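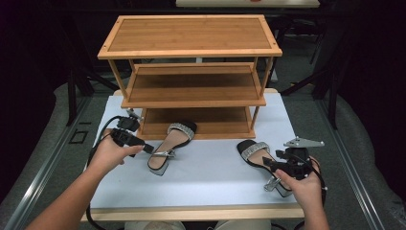
Open Day Floor Check - Demo Station 2 (shoe rack)
Site: Curadine training hall
Date: April 27, 2024
Checked by: Adi Kwok
Second check: Ratih Pattinasarany

1. Walkway clear behind visitor line, 65 inches minimum
OK.

2. Stand legs and supports stable, knobs tight
OK. One knob retightened before doors.

3. Gripper cables routed away from visitor side
OK with comment. Cables must stay on the operator's side during the whole demo. Tell the operator before each group comes in.

4. Operator seated, forearms bare, no rings or watch
OK.

5. Items on table match demo card (rack, shoes)
OK. Put shoes back at the start position between groups.

6. Gripper finger pads, left and right
FAIL. Pads are torn on both fingers, with loose flaps. Right is worse than left.
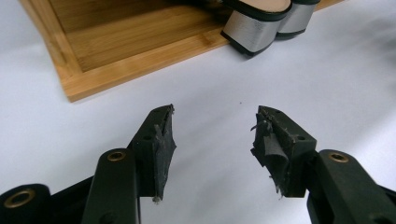

Loose strands can catch on a buckle or strap. Ratih wants both pads changed before the afternoon groups - I agree. Trim nothing, replace the pair. Spares are in the Entili drawer. Last pad change in the log is from January.

7. Pivot points on finger linkages
Look for play by hand, power off. OK both sides.

8. Table surface wiped, no grit
Redo. Wipe again after the pad change.

9. Visitor try-out
HOLD until item 6 is closed. Talk and operator demo may go ahead with the spare set from station 4.

10. Group size, 40 maximum
OK. Door staff have the count sheet.

Open items: 6, 8, 9
Recheck by: R. Pattinasarany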